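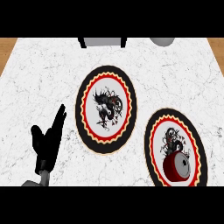

1/ Notes on the plate-to-plate transfer task in our sim suite
Thread on the planner and perception changes that went in during April. The task: red canister on its side on one plate, second plate with the same print standing free, instruction "move the can to the empty plate." Most of the failures had little to do with grasping.

2/ Stack, for context. Flurkimley is the simulator wrapper, Bristance is the planner, Floketti is the scene and episode logger. The policy on top outputs end-effector deltas plus a gripper command. Bristance only takes over for the free-space segments, then hands back near contact.

3/ Baseline problem. The detector returned "plate" twice with nearly equal scores and the goal resolver picked whichever one came first in the list. List order came from a hash. So the same scene, same seed, same weights could send the arm to either plate depending on the process that launched it.

4/ Sorting by score made it deterministic and wrong in a consistent way. The unoccupied plate has its whole printed dragon showing and scores higher. Fine when the goal is the empty plate. On the reverse instruction ("leave the can where it is, push the other plate back") it resolved the reference object wrong, and everything downstream was computed from that.

5/ Current version: detection gives candidates only. Identity is settled by a relation pass that runs support queries between every object and every plate. on(canister, plate_b) is a predicate with a margin, computed from fitted geometry, and the resolver is not allowed to read detector scores at all.

6/ Support query details. We fit an ellipse to the rim in image space, back-project it onto the table plane, and test the canister's footprint against the resulting disc. A cylinder lying down has a long thin footprint. The old code used the box center, which drifts toward the camera at this viewing angle and occasionally landed outside the well.

7/ Rim fitting was the next thing to break. The print has a black outer rim, a cream edge, a zigzag ring in red and yellow-gold, then a thin red circle. That is a lot of concentric edges. The fitter would lock onto the inner red circle and report a plate much smaller than the real one.

8/ Fix from Jarosław Pietrzak: fit all the candidate ellipses, group the ones sharing a center, keep the outermost with enough arc support. Arc threshold had to come down so that a plate running out of view at the bottom still gets a valid fit. It now returns a fit plus the visible arc fraction, and the resolver widens its margins as that fraction drops.

9/ Segmentation on the marble. Gray veins on pale stone, a dark ink-style print on the plates, a black gripper. The arm mask leaked into the denser veining near the wrist often enough to matter. We stopped segmenting the arm from pixels. Joint state is known, so the mask is rendered from the kinematic model and dilated by 8 pixels.

10/ Same reasoning for the canister. Red body over a red ring. Color-based region growing was hopeless, the canister mask bled along the ring and the estimated length roughly doubled. Depth discontinuity plus a cylinder prior handles it. Color is used only to pick the seed point.

11/ The gray end face is useful. It gives the axis direction without the sign ambiguity you get from the body alone, and the small dark hole is a decent check that we are looking at the end face and have not picked up a gray patch of the plate well. When the hole detector and the cylinder fit disagree we re-observe before planning.

12/ Planner side. Bristance was generating straight-line approaches at a fixed height, and from a start pose beyond the first plate that line crosses over the first plate. Legal, no collision, but the clearance cost was a step function, so the optimizer saw zero gradient until it was almost touching the rim. Replaced with a smooth barrier. Paths now lift early and come down late.

13/ Gripper opening is part of the plan state now. The two fingers spread wide when open, and the old collision model was a closed-gripper hull. Any path that passed the check closed could clip a rim open. Planning cost went up. Acceptable.

14/ Handoff between planner and policy: the policy had only been trained from start states produced by the old approach, so smoother paths gave it wrist angles it had never seen. Success dropped the first night we turned the barrier on. We regenerated approach segments with the new planner and fine-tuned on those. Do not change one side of a handoff and benchmark only the other side.

15/ Numbers. 1,863 evaluation episodes, randomized plate positions, canister yaw and start pose. The old resolver with the old planner finished 1,161 of them. I am not posting the figure for the new stack until the reverse-instruction set has been rerun — a config error had it loading the old rim fitter.

16/ Failure labels come from Floketti. Each episode stores the predicate table at every replanning step, so "wrong plate" and "right plate, bad placement" are separate without anyone watching video. Remigiusz Malinowski wrote the diff viewer that lines up two runs and stops at the first predicate that differs. It has saved more hours than any model change this spring.

17/ Still open: placement. A cylinder released on its side inside a shallow well can roll, and our contact parameters in Flurkimley are guesses. Damping is too high, so sim placements look more stable than I believe. Cheng, our test bench, will get the same task once the friction sweep is finished.

18/ Also open: background furniture. The legs and gray panel of the chair at the far side occasionally come back as a "tray" candidate. The table-plane test rejects it, since the fit does not lie on the tabletop, but it costs a query every cycle. Cropping to the table polygon before detection is the obvious move and it is in review.

19/ Config changes if you are on our branch: resolver.use_scores is gone, support.margin is now in meters, planner.clearance takes a curve and no longer accepts a scalar. Old configs fail at load with an error.

20/ Replies open for questions on the relation pass. Rim fitter questions go to Jarosław, he has the test cases.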